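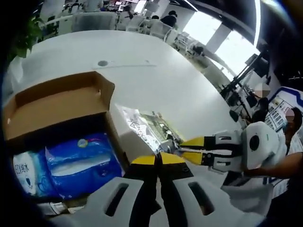
Foil pack on the white table.

January 25, 2023

Crust hardness, batch 9. Dušan wants the Cincombe flour to win, so naturally it cracked first. Baked 700 g loaves, same oven, same rack, same sulking thermostat. The Grindivum loaf held its shape and tasted like a filing cabinet.

Elsie thinks we are proofing too long. I think the clock in the proofing room is wrong - it read 1524 when I went to lunch and 1524 when I got back. Replaced the battery.

To do: rerun with less water, 313 g this time. Full tasting waits until February, when Elsie can smell again.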